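From: Hadiza Afolabi
Date: Oct 1, 2018
Subject: Re: [toy-library] Grey bins, coating wear and what to sort into them

On the matter of the grey bins, Eze wrote:

> We have taken over the stock of the Dristley branch and it came in
> large grey bins, the sloping-sided sort with the coated finish. Two
> questions. First, the coating is coming away on the inside in places.
> Is this a reason to withdraw them, or can they be repainted? Second,
> they arrived with everything mixed together, blocks, play food, bath
> toys, spoons. Do other branches keep a mixed bin at all, or is it
> all sorted by type before it goes on the shelf?
>
> The old Furnow labels have come off most of them, so I can't tell
> which batch they belong to.
>
> Eze

Eze,

Taking the coating first. We have the same pattern of bin at Iltik and the wear is nearly always on the inside walls, with lighter scuffing on the floor. Scratches that have not gone through the finish can be left alone. Where the coating has gone and you can see the bright surface underneath, run a dry cloth along the edge of the patch. If the cloth comes away clean, the edge is stable and the bin can stay in use for larger items. If it comes away with grey flakes on it, take the bin out of service for anything that a child under three might put in the mouth.

I would not repaint. We tried it in July on 2 bins and the new paint lifted sooner than the old coating had. A loose liner is the better answer. Cut it to the floor and bring it a hand's width up the walls — the slope will hold it in place without tape.

The attached is one of ours with a mixed load in it.
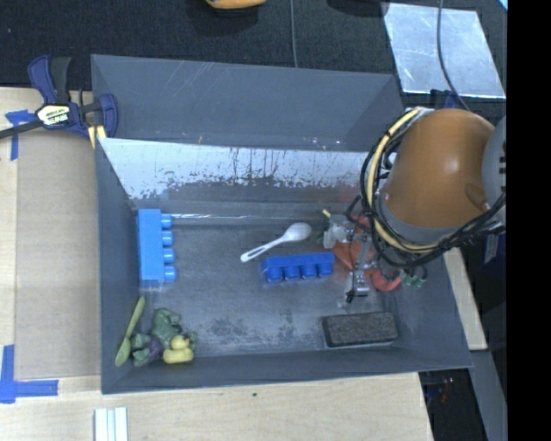
Mixed bin, Iltik. Note the bare band along the inside rear wall.

The band is the part to check. The floor on this one is scuffed, but I am less concerned about that.

On sorting, we do keep a mixed bin, but only as a holding stage between returns and the shelf. The order we work in is as follows.

Building blocks come out first. The light blue and the royal blue go in the same tub; we gave up separating shades, as borrowers mix them anyway.

Spoons go next, whatever the colour. Slotted ones need a brush through the handle. They are then stored with the play kitchen sets and not with the sand toys, which was the old Dristley practice and caused a good many incomplete returns.

Rubber ducks and other bath toys are squeezed over a sink before storage. Any that give out dark water are discarded. Leafy and soft-textured pieces take longest to clean, so put them aside and do them as one lot.

Brushes and anything brush-like should not go back in with toys at all. Ours tend to end up in the bin after cleaning and have to be fished out again.

As to batch, the Furnow number was also stamped under the rim on the later bins. Turn one over on a folded blanket and look along the long side. If there is no stamp it is an early one, and I have no record of what the coating was.

Could you tell the list how many you have with bare patches? If it is more than 4 I will send you the spare liner roll from here, as it is only taking up shelf space.

Hadiza Afolabi
Iltik branch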